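The Last Table at Marinho

Yolanda Llorente had wanted the long table from the moment she heard it existed, and she had heard it existed from Odair Pacheco, who had only stopped into her bakery for a roll and stayed an hour.

"Twelve people," he said, spreading his arms until he knocked over the sugar. "Twelve! With elbows!"

It was in the back of the old dance hall at Marinho, up the hill road, and the hall was being cleared out that week. So on the first dry morning in February she shut the bakery, hung a sign on the door that said BACK WITH A TABLE, and got into Odair's truck with a thermos and far too many cheese buns.

Oh, that road! She had forgotten how good it was. The river kept popping up on the left, bright as a dropped spoon, and every bend smelled of eucalyptus and somebody's woodsmoke. Odair sang. He knew the first half of a great many songs.

Jussara Assunção met them at the hall with the keys around her neck. She had learned to waltz there at four, standing on her grandfather's shoes, and she showed them everything before she would let them near the table: the coat pegs, the tiny stage, the spot by the window where the floor bounced if you jumped on it just right. They all jumped on it. It bounced beautifully.

"And how much for the table?" Yolanda asked at last, out of breath.

Jussara looked at the ceiling. "Three thousand."

"Three thousand!"

"Or you cook supper on it. Here, tonight, before it goes."

Yolanda had never in her life been so happy to be robbed of an afternoon. She sent Odair down to the village for onions and sausage and whatever greens he could find, and he came back with all of that and also with Yeshi Weldu, who had been waiting for the bus and owned an accordion. The stove in the hall kitchen had 2 working burners and a temper. She made the beans on one and the rice on the other, and the orange cake she baked at Jussara's house and carried back across the square under a towel, with a small dog trotting behind her the whole way.

They came as it got dark, neighbors and cousins and one man who thought it was a town meeting and had brought a complaint about the drains. He read it aloud over the soup. Everyone clapped, and he blushed and took a second bowl.

Then Yeshi played, and the plates went up on the stage, and Jussara danced with each of them in turn. Yolanda sat down for one minute with her palms flat on the wood, thinking of where it would stand, near the oven, with the morning coming in on it.

"Elbows," said Odair, dropping into the chair beside her and putting his down with a thump.

She put hers down too, and asked him if there was any cake left. 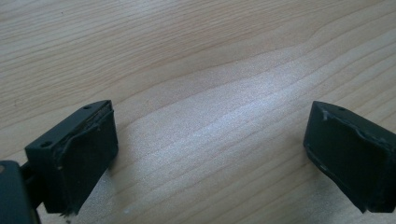
Pale wood, with the grain running on the diagonal.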